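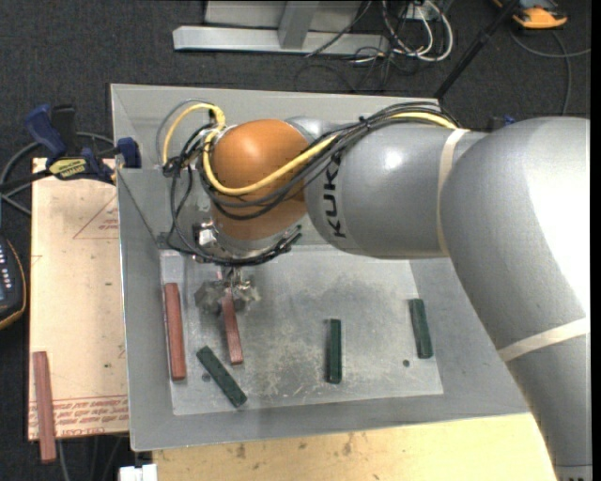 *The KUKA above the block tray, gripper over one of the red ones. Project bay, Bevton College open afternoon.*

I caught the 644 out of Clunton a bit after noon, got off one stop too early, and walked the rest of the way along the creek path with a family who were also going to the Bevton open afternoon and also weren't sure where it was. We followed the noise in the end. The automotive students had an engine running in the yard and you could hear it from the road.

I'd come for the second-year robotics project though, so after a sausage in bread (onions underneath, as it should be) I went straight over to the Baxter building. Go in by the side door if you visit. The front one takes you through the whole of the nursing display, which looked great, but it's a long way round when you've only got until four.

## The project bay

The bay is on the ground floor, dark carpet, cables everywhere, and the arm is much bigger than I'd pictured from the flyer! I've only ever seen the little desktop ones that our club runs at Maron Library. Seeing a full-sized grey KUKA leaning over a metal tray of coloured blocks is a different thing. The tray is scratched and streaked all over its bottom, and I spent a while just looking at that. You don't get a surface like that from one tidy demo.

Consuelo Rengifo teaches the unit and was doing the talking when I arrived. She's quick and funny and very good with kids. A boy at the front asked her whether the robot ever got bored and she gave him a proper answer about idle time, which he seemed pleased with.

The task sounds simple. There are red blocks and green blocks in a tray. Pick up a red one, put it down where you meant to, go back for the next. Each team gets 15 minutes on the arm and everything has to be done in that window, including sorting out whatever went wrong in the first five. There are nine students in the class, working in threes, and the teams swap jobs every session so everyone has a turn at the program, the gripper and the logbook.

What makes it hard is that the blocks are never lined up for you. They lie at all sorts of angles, and the teams aren't allowed to straighten them by hand once the run has started. If a block is tilted even a little, the gripper has to come down turned to match, or one side touches early and pushes the block off somewhere new. One of the students, a tall girl with a pencil behind each ear, drew this for me on the back of a safety form. I've still got it.

## Watching a run

I stayed for two full runs and part of a third. The arm moves slower than you'd expect, and the quiet in the room as it comes down over a block is lovely -- thirty people leaning forward without meaning to. The first team missed their opening pick by a whisker and the block skidded up against the side of the tray. Big groan from everyone. They talked it over, changed one number, tried again and got it, and I clapped louder than I should have.

The second team had gone for a different plan. They'd spent most of the term on the approach, so that the gripper stopped just above the block, had a sort of think, and then went down. It cost them time on every pick and they knew it. Their argument was that a slow pick beats a fast miss, and on the day they had the better score, so fair enough. The other team's view is that they'll be quicker once their offsets are fixed. I'd love to be there for the final session to find out.

I asked about the cables and hoses, because there's a lot hanging off that wrist -- black leads, a thick yellow hose looping around the orange joint -- and our club has snapped more wires than I'd like to admit. The answer was leave slack, tie it where it doesn't bend, then drive every joint through the moves at a crawl and watch the hose instead of the gripper. We've been doing that last bit wrong for ages. We always watch the gripper.

## Bits and pieces

- The marks are split between the run and the logbook, and Consuelo reads the logbook first. One entry pinned to the wall just said "wrong tray corner, whole morning gone." Very familiar.
- Clamp your tray down. Then check the clamp. Two separate students told me this.
- The welding bay next door has better coffee.
- They had nearly 200 people through by mid-afternoon, according to the lad on the sign-in table, and it got squashy near the barrier. Smaller kids should come early.

I've asked if a few of us from Maron could come over and sit in on a practice session next term, and Consuelo said yes as long as we bring closed shoes and do the safety talk. I'll put a list up at the library. We should also have a go at the angled-block task with our own arms, on a cheap baking tray, before we turn up and embarrass ourselves.

Bus home was the 644 again, standing room only to Clunton.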